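Paper bag bins for the workbench

Feb 10, 2020

I've gone right off plastic bin liners for the bench. They slump, they cling to your hand, and the moment you drop something in with a corner on it you've got a hole! So I've been using big brown paper bags instead, saved up from the shopping, and I'm so pleased with them I've written it all down.

1. Open the bag right out and scrunch the top a bit with your hands. Crumpled paper folds far more easily than crisp paper (it stops fighting you). Then turn the rim outwards all the way round. It'll look wrinkly and uneven and that's fine.

2. Tape over the rim, from the outside down into the inside. Black tape is my favourite, mostly as I can see where I've already been. Press each bit down on both faces of the paper.
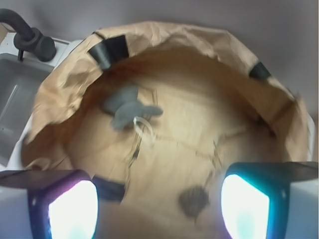
3. Push the bottom flat. The folds and seams down there love to swallow little scraps, so I run my knuckles along them before anything goes in.

4. Go round the rim once more with extra strips wherever it wants to flop inwards. I get through a 60 metre roll quicker than I'd like, but tape is cheap and picking bits off the floor is a misery.

When it's time to empty it I peel the tape off slowly, fold the top over and carry the lot out from underneath (never by the rim, please learn from me). If the bag is still sound, I shake it out and use it again. My last one did 2 months!

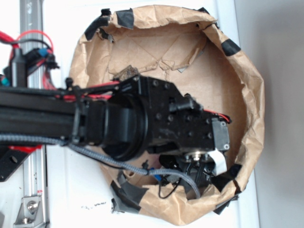 Seven strips of black tape round the rim, bag wide open.

I'm trying the same thing for garden twine in March, so I'll let you know how that goes.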